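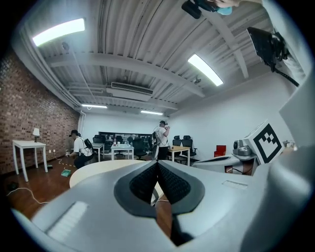

*Sala com parede de tijolo à vista e piso de madeira castanha.*

**Slide 1: abertura**

Tema: tempo de reverberação em salas pequenas. Dizer o título e avançar. Agradecer a Josée Marchand pela revisão dos cálculos.

**Slide 2: grandezas**

- RT60: tempo que o nível sonoro leva a cair 60 dB após a interrupção da fonte.
- Fórmula de Sabine: T = 0,161 V/A. V em m³, A em m² de absorção equivalente.
- Válida para campo difuso. Abaixo da frequência de Schroeder, deixa de ser fiável.

**Slide 3: caso Macedo**

- Volume: 64 m³. Medições em 3 posições de microfone, 6 respostas ao impulso.
- Tijolo sem reboco: absorção baixa em toda a banda da fala.
- Mostrar a curva de decaimento em 500 Hz. Pausa para leitura do eixo.

**Slide 4: tratamento**

- Painéis Stokosel no teto, cortina pesada numa das paredes.
- Evitar concentrar toda a absorção numa só superfície: eco palpitante entre paredes paralelas.
- Lajos Antal defende difusores; remeter para o debate.

**Slide 5: perguntas**

Se perguntarem por isolamento: é outro problema, depende da massa e da estanquidade. Dados brutos com Karine Lévesque, gabinete 1010.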